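18 June 2018

Up at six. Legs not bad first thing, left ankle a bit puffy by the time the kettle had boiled. Put the old stockings on for what I hope is the last time. The right one has gone at the heel and the top band rolls down by lunch, so it ends up as a tight ring under the knee. Jacqueline told me in November to replace them and I kept putting it off.

Drove to Cundside for the fitting. Parked behind the chemist. The fitter was Agathe Tanguy, who I hadn't met before. She had me take the old ones off and lie flat for a while before she measured anything. Last time I was measured standing up in the afternoon, and she said that probably explains why the last pair were always loose in the morning and murder by tea time. Ankle, calf at the widest point, length from the floor to the bend of the knee, both legs. The left is bigger than the right at the calf. I thought they'd be the same.

She had two makes to try. The Rolland is the one I've been wearing, beige, closed toe. The Nustum is a newer one, open toe, a bit more cotton in it and softer at the band. Same class of compression. I tried the Nustum on the left and the Rolland on the right and walked up and down the corridor. The open toe felt strange in my shoe for the first few minutes, then I stopped noticing. Went with two pairs of the Nustum in navy. Wash one, wear one. The Rolland band dug in even brand new.

Also came home with a donning frame, made by Borner. It's a bent wire thing that stands on the floor. You stretch the stocking over it and push your foot down into it. My back won't let me do it the old way any more, and I've been wearing rubber gloves and swearing. Agathe showed me twice and then made me do it by myself. First go the heel ended up on top of my foot. Second go was all right. The frame was on special so I didn't think too hard about it.

Notes from what she told me, so I have them somewhere:

On before breakfast, off at bedtime. No moisturiser in the morning, it wrecks the elastic and makes them hard to pull up. Put it on at night instead.
Never fold the top down, even if they seem too long.
Wash in warm water, no softener, dry flat in the shade. Not over the heater, which is what I've been doing.
If the toes go blue or numb, take them off and ring.

Back home by one. Soup and toast. Rang Jacqueline Bailly at the clinic and left a message to say it was done. She rang back at four and wants to see me again once I've had some proper wear out of them — she'll measure again then to see if the swelling has come down. I asked about sleeping with my feet up on a pillow and she said yes, as long as the knees aren't locked straight.

Did the ankle exercises at the kitchen bench, 20 heel raises holding on, then the circles sitting down. Got to 12 on the left before it started to grumble and finished the rest after a cup of tea. Walked to the letterbox and around the block. The step counter said a bit over 2000 for the day, low, but I was sitting in the car a fair part of it.

Took the new ones off at 9 and had a look. A faint mark from the weave, nothing at the band. The ankle bones are showing on both sides, which I haven't seen at night for a while. Might just be the one good day. Taking them off is still a job and the frame is no help there. I'll ask about that.

Need to get: mild wool wash, a second pair of slippers with a wider opening, receipts in the envelope for the health fund claim. Bins out tomorrow.
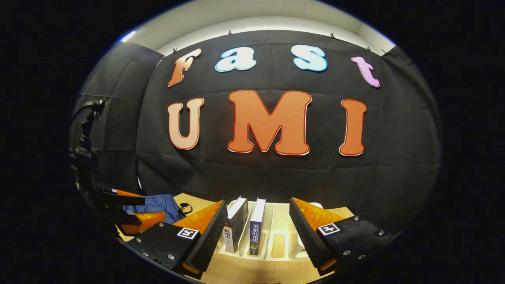
Colourful letters on black cloth, clipped along the top.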